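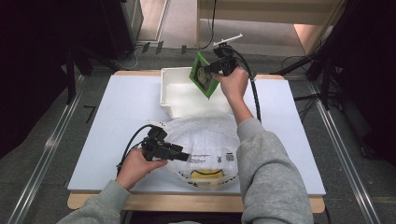 Low bin on the packing table: yes or no?

Small Spaces & Worktops > Packing, Sorting, Putting Away
Thread #1597

flatpouch_shuzhen
Settling a household argument, so please take this as seriously as we have. Table is the light wood one with the big white board on top. Bin is the low-walled white plastic one, lives at the back, a bit left of center. Everything that needs to go out in the Jenstead parcels passes over the board and goes into the bin, and then the bin gets carried to the hall and packed properly.

My position: the bin belongs on the table. You pick a thing up, you put it in, you feel like a competent adult.
Opposing position, held by Po-yen Shih, who shares my kitchen and my rent: the bin is eating the table and should be on a stool.

Second question, less heated. Do you take things out of their thin plastic bags before they go in the bin, or leave them? I leave them. I'm told this is "how it starts."
Shuzhen Mao

gristlewick
Bin on the table. A bin on a stool is a bin on the floor that hasn't happened yet.

OldTinLid
Stool. I had a bin on the table for 2 years and by the end I had a bin and no table. You put one in, then there's "a second one for the odd bits," and then you're eating dinner over the sink.

Also lose the bags. That crumpled one in the middle is taking up more room than whatever the yellow thing inside it is.

flatpouch_shuzhen
The bag has the barcode on it, though. If somebody wants to send something back, I want the barcode.

OldTinLid
Has anyone in the entire history of your parcels sent something back?

flatpouch_shuzhen
My aunt, in January. Everything, with a note.

marrowfat
I'm going to be annoying and say the bin is fine but it's the wrong bin. Low walls are good for flat pouches like the green one and bad for anything in a slippery bag. You lay the pouch in flat, lovely. Then you put the bag on top and it slides over the side as soon as you pick the bin up. I use a Vutora tub with sides about as high as my hand and it has survived stairs.

gristlewick
Counterpoint: with high walls you can't see what's in there, so you pack the same thing three times. I once mailed my brother all of our batteries.

marrowfat
You look down. The top is open. That's where the looking goes.

pshih_kitchen
Hello, opposing position here. I'd like it on record that I never said "eating the table." I said "occupying," like an army.

The measurements, since Shuzhen left them out: the strip of wood you see along the near side and the far side is all the table that isn't board. So the board is the work surface. There isn't a spare bit to park a bin on. Put it anywhere and it's on the part you need. I priced a stool at Serrano, it was not expensive, and I was told we "aren't stool people."

flatpouch_shuzhen
We have 2 stools. They have plants on them. I'd be delighted to talk about the plants.

pshih_kitchen
The plants were there first.

Hobnail
Can I ask about the board? Is it fixed down or does it just sit there? I put a loose one on my own table and it moved every time I leaned on it, so I was basically sorting mail on a raft.

flatpouch_shuzhen
Sits there. Four blobs of that gray putty from Grirkevia underneath, one per corner. I peel them off and redo them when it starts to wander. Wipes clean very easily, shows every single crumb, and has turned me into somebody who notices crumbs.

Hobnail
Thanks. I had been thinking of screws.

OldTinLid
Don't screw it. You'll want it off the day somebody comes over for a meal.

gristlewick
Nobody with this much to say about bins has people over for a meal.

tamsin80
Bags: I unbag, but I cut off the bit with the print and the barcode and stick it to the item with a scrap of tape. Takes a few seconds. The rest of the plastic goes in one bag, which goes in another bag, which is under my sink with roughly 200 of its friends. So I can't say I've solved anything, I've just moved it to a cupboard.

flatpouch_shuzhen
I like the tape idea. Does it come off pouches without taking the printing with it? Half the appeal of the green ones is the picture on the front.

tamsin80
Masking tape, yes. Clear tape, no. Put it on the back if you're worried.

marrowfat
Going back to the order of things. Bulky stuff first, then pouches stood up on their edges down the side like records. If you put the pouches in flat first, they end up at the bottom under something heavy, and whoever opens the parcel gets crumbs with a picture on the front.

OldTinLid
Agree with marrowfat, which I resent.

pshih_kitchen
With the pouches on edge, does it still work with low walls?

marrowfat
They lean. You need a book or something at the end until it fills up.

pshih_kitchen
So now there's a bin and a book on the table.

flatpouch_shuzhen
Update for those following. We tried it tonight with the bin on a chair to the left. I'm right-handed. I reached across myself for the whole parcel and knocked the tape on the floor twice. Then we tried the chair on the right, and it blocks the drawer with the scissors in it.

Bin is back on the table, back edge, for now. Po-yen gets to choose the next bin. Bags are still under review, and I've asked for the masking tape.

pshih_kitchen
It will have tall sides.

gristlewick
See you both in the battery thread.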